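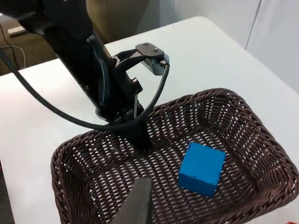 Long one about grasp planning in woven containers. Writing it up as a thread so I can link to it in place of retyping it in the issue tracker.

Setup: two arms, one wrist camera each, single planner process. The task is to take a cube out of a basket with one arm while the other keeps watch from its own wrist. The planner is Fudar, our fork, at the commit tagged 2023-05-15. Everything below applies to that tag. Main has moved.

The symptom was pregrasp poses landing left of the cube by more than a finger width, with the planner reporting success. No collision flagged, no IK failure, grasp score above threshold. The fingers then close on air and the state machine goes to RETRY, which replans from the same bad estimate.

First suspect was hand-eye calibration. It's always the first suspect. Reran it on both wrists, residuals fine, no change in the offset. If you have a calibration script, run it early so people stop asking you about it.

Second suspect was the cube detector. Also fine. Blue against dark brown is an easy segmentation problem and the mask was clean in every log I opened. The centroid in pixels was where I would have put it by hand.

The trouble starts when the mask gets turned into a 3D point. A basket weave full of small openings is a bad surface for depth. Some rays stop at the weave, some go through to the table, and the filter we had was averaging across both.

Our depth filter was a plain median over a window. On a solid bin the window sees one surface and the median is sensible. On a lattice it picks whichever of the two surfaces has more pixels, and that changes with viewing angle. So the floor height jumps when the wrist tilts a few degrees.

Floor height matters here because the pose fit snaps the cube to the floor plane. Move the plane and a tilted view slides the cube sideways along the ray. Sideways error from a vertical mistake. I lost two days to looking in the wrong axis.

Ran 838 logged pregrasps through the replay tool with the plane pinned to a hand-measured value. 52 still missed. The rest put the fingers over the cube. I took that as good enough evidence and stopped looking at calibration.

Fix, part one: fit two planes in the basket region, with the table height as a prior for the lower one, and take the upper one as the support. RANSAC with 2,000 iterations, which is more than it needs. It runs once per view so I haven't bothered tuning it down.

Fix, part two: the rim. The collision model treated the basket as a box with square corners. With rounded corners that's conservative on the outside and wrong in the search space on the inside, where it threw away approaches that clear the rim easily. Replaced with a swept profile. Oratile Zwane wrote the generator, it takes a corner radius and a rim height.

Part three is the one I'd like opinions on. Both arms want the space above the basket. One reaches in, the other has to get its camera close enough to see the floor. We used to lock the whole volume for the reaching arm, so the watching arm backed off and lost sight of the cube at the moment it was needed.

Now the lock is per link. The watching arm reserves a cone from its lens plus its own gripper, the reaching arm reserves the swept volume of the wrist and fingers. If the two intersect, the reaching arm has priority and the watcher looks for another view from a precomputed set.

The view set has 705 poses. I generated it on a hemisphere and dropped anything out of reach or with the rim across more than a third of the basket floor. Lookup is a kd-tree on joint distance, so the watcher takes the nearest usable pose and the motion stays short.

Cables are still not in the collision model. The loop under the wrist changes shape with joint six and I don't have a good representation. Currently a fat capsule glued to the last link. It rejects some valid plans. İlker Karakaya has a branch with a chain of small spheres driven by joint angle, not merged, needs a rebase.

One more thing that cost me an afternoon: the camera's own finger shows up in its image. If you mask it with a fixed polygon, the polygon has to follow the gripper opening. Ours was drawn with the gripper closed. With it open, part of the finger went into the point cloud as a very near obstacle, and the planner refused to move at all.

We render the mask from the URDF at the current opening now, dilated by a few pixels to cover the blur. Costs almost nothing next to the plane fit.

Open items: the misses from the replay set with the pinned plane, cable model, and RETRY should pick a new view before replanning. The last one is a small change in the state machine and I should have done it first.

Replay tool is in the Surkby repo under tools/. Needs logs with joint states and raw depth. Filtered depth won't reproduce any of this, the information is already gone by then.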